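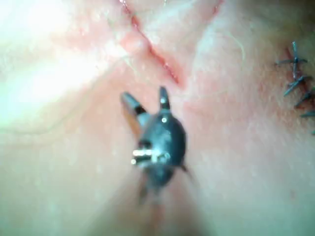

Werkstatt-Tipps, Folge 16: Wenn der Roboterarm in die Übungswerkstatt kommt

In unserer Übungswerkstatt bei Gwynne haben wir viele Jahre nur mit der Hand genäht und geklammert. Seit dem Frühling steht dort auch die Anlage von Helilik, und die Arbeit von allen Kolleginnen und Kollegen ist seitdem eine andere geworden. Ich habe aufgeschrieben, was sich bei uns bewährt hat. Vielleicht hilft es anderen Werkstätten, die den gleichen Umbau vor sich haben.

Vor dem Einschalten

Räumen Sie den Tisch frei, bevor der Arm Strom bekommt. Früher lag bei uns alles neben dem Arbeitsfeld, Pinzetten, Tupfer, der Klammerentferner, auch einmal eine Brille. Für die Hand ist das kein Problem, denn die Hand weicht aus. Der Arm weicht nicht aus.

Stellen Sie die Lampe neu ein, auch wenn sie gestern gut stand. Eine feuchte oder leicht glänzende Oberfläche gibt das Licht sehr stark zurück, und auf dem Monitor wird dann eine ganze Seite weiß. Wir drehen die Lampe zuerst ganz weg und holen sie langsam zurück, bis man die Ränder vom Schnitt gut unterscheiden kann. Ein Stück mattes Pergamentpapier vor der Lampe tut auch gute Dienste. Es muss aber genug Abstand zur Birne haben, sonst wird es braun.

Der Greifer

Die Backen vor jeder Sitzung einmal ganz öffnen und einmal ganz schließen, und zwar in der Luft. Wer das erste Mal schließt, wenn schon Gewebe dazwischen ist, merkt einen Fehler zu spät.

An den kleinen Gelenkstiften sammeln sich Fasern und Haare. Wir nehmen einen weichen Pinsel und destilliertes Wasser, danach ein Tuch ohne Fusseln. Keine Druckluft! Toshiko Sekiguchi hat damit einmal einen Faden erst richtig in das Gelenk hineingeblasen, und wir haben einen halben Nachmittag mit der Lupe gesessen.

Die dünnen Seilzüge nie mit den Fingern gerade ziehen. Wenn ein Zug absteht, melden und das Instrument weglegen. Bei uns gibt es dafür eine rote Schale, in die nichts anderes hineinkommt.

Klammern und Nähte

Für die Klammern benutzen wir weiterhin das Handgerät. Setzen Sie sie in gleichmäßigem Abstand und üben Sie zuerst mit fünf Stück, das reicht für eine kurze Linie. Metall und Greifer sollen sich nicht berühren — die Backen bekommen sonst kleine Kerben, die man erst sieht, wenn der Faden daran reißt. Lassen Sie deshalb zwischen einer geklammerten Linie und der Stelle, wo der Arm arbeitet, ein gutes Stück frei.

Wer macht jetzt was?

Diese Frage war schwieriger als die Technik. Brenda Crabtree hat bei uns 31 Jahre lang den Nadelhalter geführt und das auch unterrichtet. In den ersten Wochen saß sie neben der Konsole und hatte nichts in der Hand. Das war nicht gut, für sie nicht und für die Gruppe auch nicht. Heute beginnt jeder Kurs mit zwei Stunden Handarbeit bei ihr, und erst dann geht man an die Konsole. Diese Reihenfolge empfehle ich sehr. Man lernt dabei, wie viel Zug ein Wundrand verträgt, und an unserer Konsole fühlt man das leider nicht.

Planen Sie Pausen auch für die Augen. Am Tisch war früher der Rücken müde, an der Konsole sind es die Augen und der Nacken. Wir wechseln nach 16 Minuten, am Anfang haben viele das übertrieben gefunden. Halfdan Fogh stellt dafür eine gewöhnliche Küchenuhr auf.

Noch ein Wort zum Heft: Schreiben Sie jede Störung mit der Hand auf, auch wenn das System ein eigenes Protokoll führt. Im Protokoll steht »Achse 5, Halt«. Im Heft steht, dass jemand mit dem Ellenbogen am Tisch war.

In der nächsten Folge geht es um das Lagern von Nahtmaterial und um die Frage, welche Schubladen man abschließen soll.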